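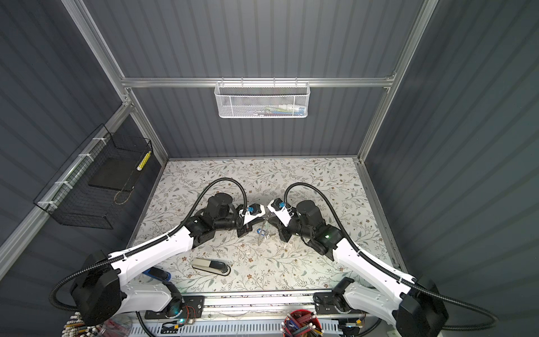

What do I get if I order the Bokik desk kit?

Two arms, two grippers, the rail they bolt to, the enclosure panels and posts, and a set of recordings to get you started. The computer is not included.

# Bokik desk kit: notes and data card

Maintained by Gladys Taipe at Ekent. These notes cover the kit as shipped from February onwards. Buyers of the earlier Llanos kit should keep using the old notes, as the cable routing is different.

## Setting up

Bolt both arm bases to the rail before fitting the panels. It can be done the other way round, but you will be working through a narrow gap. Leave slack in the corrugated cables so they can arch over the upper arms. A cable pulled tight will stop the wrist turning fully.

Put a mat down. Any cloth or vinyl mat will do, patterned or plain. Tape the corners if it slides.

## The recordings

The starter set has 200 recordings of both arms handling small desk items: staplers, clips, pieces of clear plastic and so on. It is split into 6 folders by task. Each folder has a text file saying what the operator was asked to do.

Failed attempts are kept and marked "f" in the file name. Please don't delete them if you pass the set on.

## Known problems

- Clear plastic is hard for the supplied software to find – try a darker mat before changing any settings.
- Long, thin items such as pencils can roll out of reach of both grippers.
- Version 2 of the control software forgets the home position after a power cut. Run the homing routine again.

## Support and returns

The kit is covered for two years. The grippers count as wearing parts and are covered separately, through Vurnado. Write to the support address on your delivery note and give the serial number of each arm.

Recordings may be used for teaching and research. Ask Ekent first if you want to sell anything built on them.

Related items
Bokik spare gripper pair
Bokik enclosure panels, slate grey
Llanos kit: old notes
Vurnado wearing parts cover: terms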